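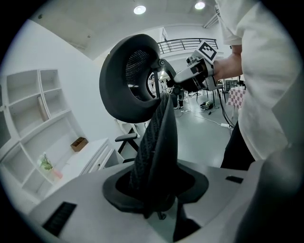

Black mesh headrest on its mounting bracket.

Who can open this? Cleaning up folder permissions without locking everybody out
Speaker notes, Athina Tsakiris
Gostau users' meetup, 2024-10-15

Opening (keep this short, I always run over)

Good morning, and thank you for coming in so early. I'm Athina, I look after the document system at Trulby, and before that I looked after the old file server at Trulby, so some of the mess I'm going to talk about this morning is mess I made myself. I'd like that understood from the start, so that no one thinks I'm pointing a finger.

Ask for hands: who has, in the last month, been sent a link and gotten the "you don't have access" page? Wait for the hands. Then ask who has opened a folder and thought, goodness, should I be able to see this? There are usually fewer hands for that one, and people look at their neighbors first. That second question is what the talk is about.

Slide 2: How we got here

We moved to Sedetex in November, two years after we'd first said we would. The move copied the files and it also copied the permissions, every last one of them, exactly as they stood on the old server. I remember being very pleased about that. It meant that on the first morning people could open what they'd been able to open the day before, and the phone stayed quiet, and I went and had a proper lunch.

What it also meant is that we carried over every favor anyone had ever done. Somebody in purchasing needed one spreadsheet for one afternoon, and somebody kind gave them the whole folder. Somebody changed teams and kept the old access along with the new. A contractor's account was switched off, quite properly, but the group the contractor belonged to was still sitting there with full control of the contracts library, and later on other people were added to that group for some completely different purpose.

So when we finally ran the report, we had 1920 folders where the permissions had been broken away from the parent. (Pause here. Let them compare it with their own number, because most people in the room will have one or will be wondering.)

Slide 3: A word on inheritance

I'll go through this quickly for anyone who's new, and the rest of you can drink your coffee. In Sedetex, as in most systems like it, a folder takes its permissions from the folder above it unless someone tells it otherwise. When you tell it otherwise, it stops listening. From then on, if you add a new team member at the top, that person won't be able to see into the folder that stopped listening. And if you take somebody out at the top, they may very well still be able to get in down below.

That last part is the one people find surprising, so say it twice. Removing someone at the top does not remove them further down where inheritance is broken. I have had this conversation with some very experienced managers and a couple of them went rather pale.

Draw it on the flip chart if there is one. A box, three boxes under it, one with the line rubbed out.

Slide 4: What we tried first

We tried sending the report to the folder owners. I can laugh about this now. It was a spreadsheet with a column for the path, a column for the group name, and a column for the permission level, and I wrote what I thought was a very friendly email to go with it. We had 34 owners. A few wrote back to say thank you. One wrote back to ask whether it was meant for him. Most didn't write back at all, and I don't blame them one bit, as the group names were things like FS02_PRJ_RW_OLD and you'd have to be me to know what that meant.

What I'd say to anyone planning this: please don't send people a list of groups. Send them a list of names. People know names. Show a department head that a group called RW_OLD has edit rights and you'll get silence. Show her that somebody who moved to the warehouse ages ago can still edit her salary bands, and she'll be on the phone before you've sat down again.

Slide 5: What worked better

We went and sat with people. I know that doesn't sound like much of a method and it certainly doesn't scale in the way the consultants like things to scale, but it's how we got through it. We booked 15 minutes with each owner, no more, and we took a laptop and went through their top-level folders one by one with a simple question: who needs to change things in here, and who only needs to read?

Two answers, two groups. Editors and readers. If the owner started telling us about a third kind of person, who needed to edit some of the files but only at quarter end, we wrote that down on a separate sheet and carried on. Most of the items on the separate sheet were never mentioned again. The ones that did come back were real, and those folders got moved out to a place of their own with its own two groups.

Then we used the reporting add-on, Manalo, to show the owner what would change before anything changed. It gives you a before and an after, by person. (Show the screenshot, the one with the names blurred. Check beforehand that they really are blurred this time.) The owner read it, said yes or said wait a minute, and only then did we reset inheritance.

Slide 6: Things that went wrong

I promised the organizers I'd include these.

We reset a folder at month end. Please don't do that. Finance had a shared workbook open across several people, two of them lost access in the middle of it, and I went upstairs and apologized in person with pastries.

We forgot about sharing links. You can tidy up every group in the building and a link somebody made for "anyone in the company" will go right on working. In Sedetex these live on a different screen from the folder permissions, and our first round of reports didn't include them. We had to go back and talk to the first several owners all over again, and they were very gracious about it.

We also forgot about service accounts. The nightly export to the payroll system was running under an account that no owner had ever heard of, so naturally when they saw it on the list they said take it off. Now we label those in the display name, with the system and a contact, and I'd recommend doing that before you start anything else.

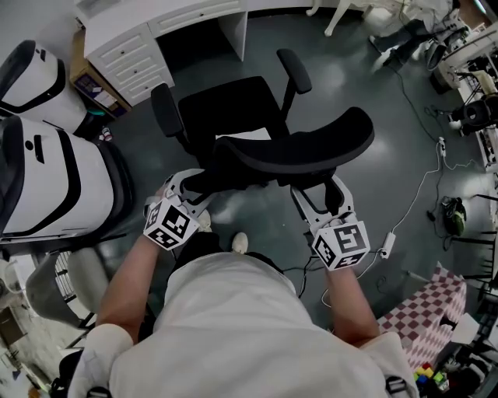

Manolis Pappas thought I was being too easy on the owners, and he told me so after the practice run. His view is that a folder nobody will speak up for should be set to read-only after a fair warning, and that the owner will turn up soon enough once somebody can't save a file. "You waited months for answers you could have had in a week," was how he put it. I think he has a point for project folders that are finished and done with. I'd be more careful with anything that touches customers or pay, where the person who finds out the hard way isn't the one who ignored your emails. I'm very happy to argue about this over lunch, and I suspect he will be too.

Slide 7: Keeping it that way

If there's time, and if not, skip to slide 8.

All this work will slide back if you let it. People are generous and in a hurry, and the share button is right there. We did a few small things that have helped so far.

First, ordinary owners can add and remove people from their two groups, but they can't break inheritance on a folder. If they need a folder that's different, they ask us, and we make them a new library. We worried there would be a flood of requests and it's been more of a drip.

Second, company-wide links now expire. We picked a period that felt a bit too short and then lengthened it slightly after people complained, and it's been peaceful since.

Third, each owner gets a message with the names of their editors and their readers, and one line asking whether everyone on it still belongs. It's plain text. It has no link to a dashboard. They can reply with "fine" and that's recorded as a review, which our auditors have accepted.

And when somebody changes teams, HR's transfer form now has a line for document access, with the old manager's name next to it. I fought harder for that one line than for anything else in the project.

Slide 8: Where we are now

We're down to 153 folders with their own permissions, and for every one of them we can say why. A good many are legal holds, which ought to be separate. Some are the board papers. A few are there because the owner and I haven't finished our conversation, and we're both being polite about it.

I'm asked sometimes whether the help desk got busier. It did during the resets, mostly with people who'd lost a folder they'd been using without anyone knowing. Those calls were useful to us. Each one was either a person who should have been on the list or a copy of something that should have lived elsewhere, and either way we wanted to hear about it.

Questions

Likely ones, with what I said last time:

Can you do this before the migration? Yes, and I wish we had. You'd be working with the old reporting tools, though, and ours were dreadful.

What about files with their own permissions, as opposed to folders? Leave them until last. Most of ours went away when the folder was reset, but do check the preview first, as you'll find the odd one that was set on purpose.

What about people's personal areas? That's a separate talk, and somebody braver than me should give it.

Leave the slide with the owner message template up while people pack their things, since they always want to copy it down. My spare handouts are in the blue folder by the door.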